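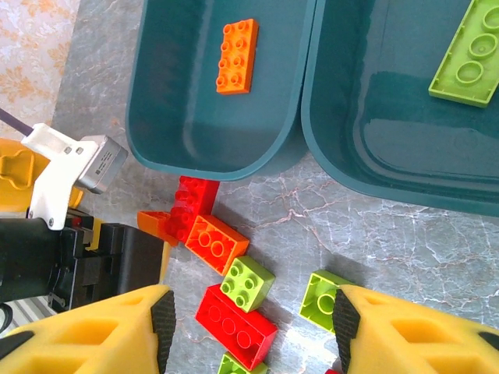 Wrist camera, fingers open over the bricks. Yellow foam on both fingers, black textured grip pads on the inner edges.

Comparing finger pads on a two-arm sorting cell

This page covers the procedure we use at Trornside to compare two sets of finger pads on a pair of arms that share one table. The task is sorting toy bricks by color into three bins. It needs no fixtures, it resets by hand in under a minute, and bricks fail in useful ways: they tip, they rotate in the grip, and they sit upside down with the hollow side up.

The pad sets are the Clarkance textured pad and the Mevham flat pad. Both bolt to the same finger. Nothing else on the arm changes between sets.

What you need

Two arms on a common rail, wrist cameras on both, and one fixed camera that sees the whole table. Three bins, one per color. A mix of 2x4 and 2x2 bricks. The Khan logger or anything else that records commanded gripper width, measured width and motor current on one clock.

Step 1. Zero the grippers

Close each gripper with no brick and record the measured width. Do it five times. If the readings spread by more than 0.2 mm, check the pad screws before going on. The two pad sets have different thicknesses, and the zero has to be taken again after every swap. Skipping this was our most common error. It shows up later as high current on narrow grasps.

Step 2. Set the force limit

Use the same current limit for both sets. Start low and raise it until a 2x4 brick held by its long sides does not rotate when the wrist turns 90 degrees. Set the limit with the weaker pad, then leave it alone. 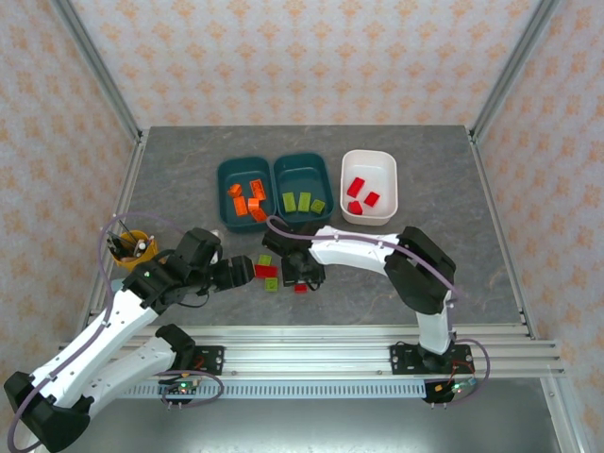 Step 3. Assign zones

Give each arm its own bins and keep the assignment for the whole comparison. The middle of the table is shared. We use a simple lock: one arm holds it while its wrist is inside the shared zone, and the other waits at a parked pose above the table. Waiting time is logged separately and is not charged to the pads.

Route the cables before this step and run both arms through their full reach at low speed. A cable that pulls at the wrist moves the fingertip enough to change the result.

Step 4. Run a set

Tip the bricks out by hand between the arms. Do not arrange them. Start the logger, then the sort. A run ends when the table is clear or when an arm has gone 30 seconds without a successful pick. Any brick left on the table at that point is scored as a miss.
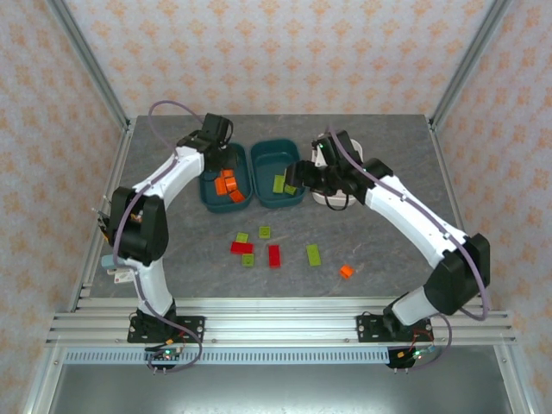 Mid-sort: orange in the left bin, green in the right one, bricks of all three colors still out.

Score every pick attempt as one of:

Clean: brick lifted and released inside the correct bin.
Slip: brick lifted, then dropped outside a bin.
Push: fingers closed, brick moved, no lift.
Wrong bin: counted, but assigned to vision and left out of the pad totals.

Upright bricks get a flag in the log. They are a separate case, and averaging them in with the flat ones hides most of the difference between pads.

Step 5. Swap and repeat

Change the pads on both arms at once, repeat Step 1, and alternate sets until each has the same number of runs. We alternate every 4 runs. Long blocks of one set pick up drift from lighting and from the pads picking up dust.

Results

Over 474 scored attempts, the textured pad gave fewer slips on flat bricks and more pushes on bricks lying close together. The flat pad is thinner and fits into smaller gaps. For upside-down bricks we could not separate the two sets. We kept the textured pad for this task. For parts packed edge to edge we would start with the flat one.
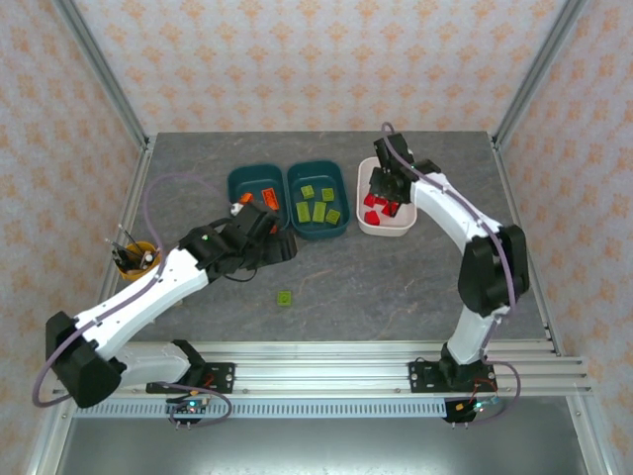

A reader of the first version of this page objected that a shared current limit favors the textured pad, and that each set should be tuned to its own best limit before scoring. The objection is fair for a purchase decision. To run it that way, repeat Step 2 for each set, record both limits, and report them next to the slip counts.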